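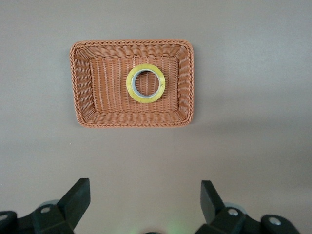

Equipment plan and costs

Our group had one term and a budget of 1,423 pounds to add to the arm the department already owned. The arm itself was not part of the spending. What we had to buy was a second gripper, spare fingertips, containers, test items and a cover for the bench lights.

We asked two suppliers for quotes on the gripper. Jacquet was cheaper but could not deliver before June, after our lab slots had ended. Stitura had one in stock and charged 70 pounds more. We went with Stitura. The price included the mounting plate, which Jacquet listed as an extra, so the real gap was smaller than it looked on our first spreadsheet.

Fingertips were the item we got most wrong. We had planned for one spare pair. The supplier, Nodiler, sells them in packs of 2 pairs at 45 pounds a pack, and we ended up ordering a second pack halfway through the term. Postage was charged both times. Next year's group should order both packs at the start.

Test items cost very little. We used things that were already in the workshop drawers where we could. A roll of tape is useful because it can be gripped across the outside or by one side of the ring, and lying flat in a woven basket it leaves the fingers less room than it would on the bare table. The sloped sides of the basket also matter when planning the approach. We looked at proper plastic bins from Surholm, but the price per bin was hard to defend for a first set of trials, and the lids would have gone unused.

The light cover was dropped from the list in week four. Plain matt surfaces gave us few problems with glare, and the money went towards the fingertips instead.

Still to be decided is whether to pay for a service visit on the arm. The quote runs out on a Saturday, so the form has to reach the finance office before then.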